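Programs > Curnamby Equipment Fund > Grantee Updates > Brotgate

Progress report, January 2020

Hi all! You asked for a plain account of how the Prurnex trial is going, so I'll start with the money. Of the $3,000 you gave us to review the kit, we've spent $2,305, nearly all of it on the rental and the extra finger pads. Another $400 is set aside for shipping the whole lot back to Laur, or for keeping it a bit longer if you'd like us to (I'd vote for longer, but more on that below).

We've had 14 sessions with the hand-held grippers so far. My own favorite part is the fingertips. The inner faces are recessed, with raised black rims and a grid of tiny perforations, and I went in expecting to complain about them. I don't have much to complain about! Swapping a pad takes me a couple of minutes with the small driver — less if I haven't just dropped the screw.

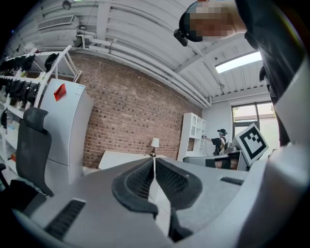 Prurnex gripper, fingertip pads nearly closed

The manual is another story. The setup pages are fine, but the section on markers jumps straight from unpacking to calibration, and I had to write to Laur twice before I got a straight answer on how they should be mounted. They were nice about it and sent a corrected page, which I've put in the shared folder.

Cables are my other gripe. They're thin, they're long, and they get everywhere. By the end of a session I've usually stepped on one. I've asked Laur if a shorter set exists and they say they'll look into it. I'd really like that settled before we write the final review, as it's the thing I'd warn a buyer about first. 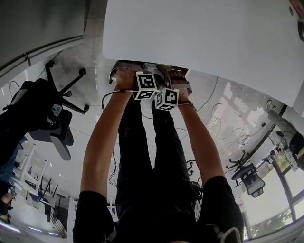
Gripper with the two marker cubes fitted, held up against a white tabletop

Still to do: the grip comparison on small items, a proper go with left-handed users, and the cost sheet you wanted (half done, sorry!). The full review is due to you in May and I think we'll make it. If you do want the longer rental, could you let me know soon — Laur needs a yes or no from us before they'll hold the price.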